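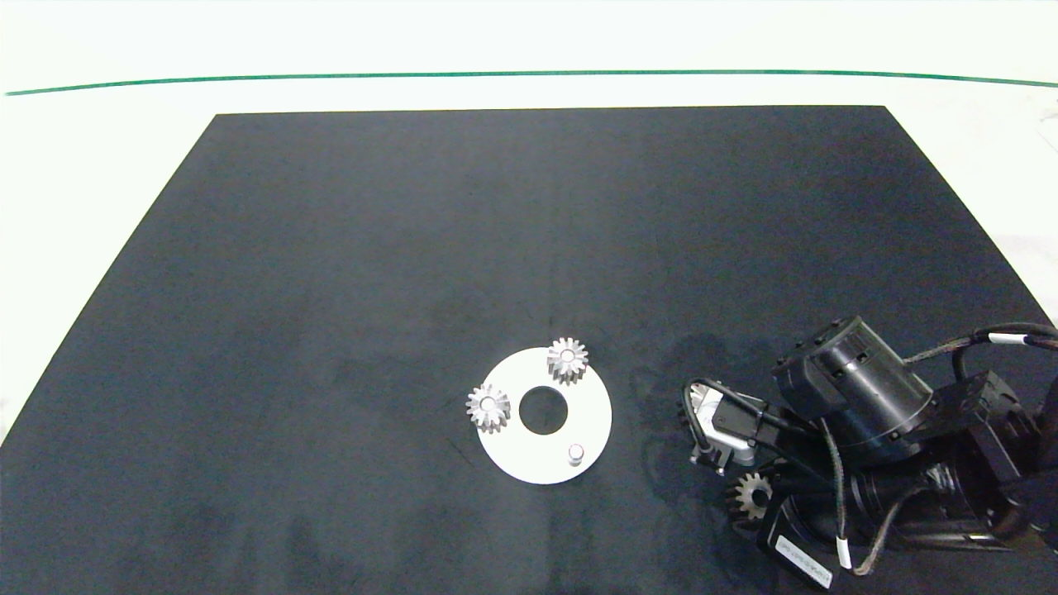
Flalerska Puts Small Gears on a Plate and Calls It a Product

STOVINLOW, December 19, 2021 — Flalerska, a maker of bench practice sets for shop classes and training rooms, today announced the Kurkel gear plate, a flat white disc with a round hole in the middle, short posts to put gears on, and small silver spur gears to put on them. The company is aware that this can be described in one sentence and has gone ahead with the announcement anyway.

The Kurkel is meant for the first session of a basic assembly course, the one where people learn that a gear has to sit flat on its post and that pressing harder is a poor substitute for lining up the teeth. Earlier Flalerska sets began with a full gearbox. Teachers reported that students enjoyed the gearbox very much and finished it rarely.

"We kept taking parts out until the lesson fit in the time people had," said Bok-nam Noh, head of product at Flalerska. "At one point we were down to a plate and one gear, and sales asked us to stop."

The posts are set at uneven spots on the plate. Early testers wrote in to report this as a mistake. It was done on purpose, so that a student has to look at where each gear goes before reaching for the next one.

Each set ships with a dark gray work mat. The mat came late in the project, after Cirilo Tovar of the design group spent a good part of March on the floor looking for gears. Silver parts on a bright white tabletop are easy to lose, and small ones roll. On the mat they show up well and mostly stay where they are put.
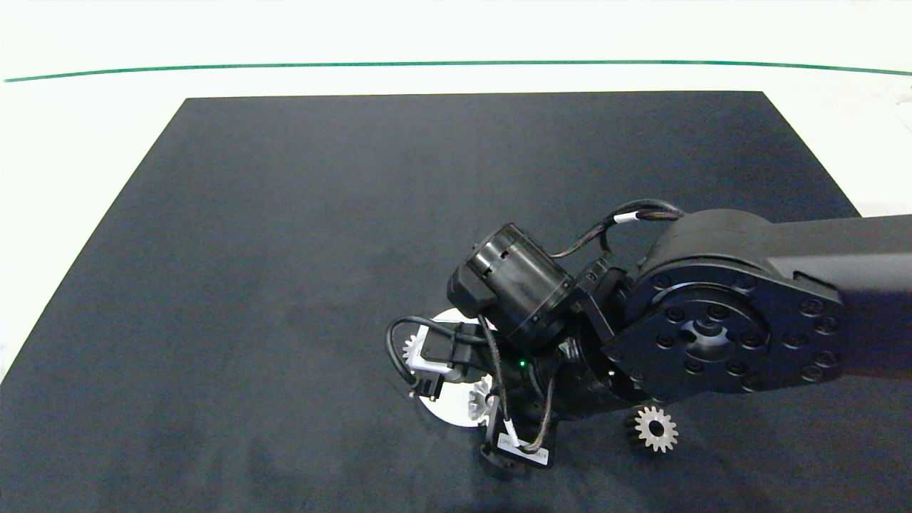

The mat will also be sold alone, in one size, to customers who already own a table and have regrets about its color. It picks up smudges, as dark mats do, and the care sheet recommends a damp cloth and modest expectations.

The Kurkel was tried out over 7 weeks at the Esquivel training center, where more than 48 students worked through the opening lesson. Instructor Gervasio Quezada, who ran the sessions, asked for two changes: spare gears in the box, and a lid that closes. Both were made. A third request, for fewer students, was passed along to the center.

"It is a plate with gears on it," Quezada said. "My students can tell me what went wrong with it, and they could never do that with the gearbox."

Price and availability

Orders open in March. The set is sold singly or in classroom packs of 16, with one lesson booklet per set. Spare gears and posts can be ordered in bags, and past customers are advised to do so at the start.

About Flalerska

Flalerska designs and packs practice sets for assembly courses at its workshop in Stovinlow. Its other products include the gearbox mentioned above, which is still for sale.

Press contact: Kevin Noonan, Flalerska, Stovinlow. Sample sets are available to reviewers, who are asked to return all of the gears.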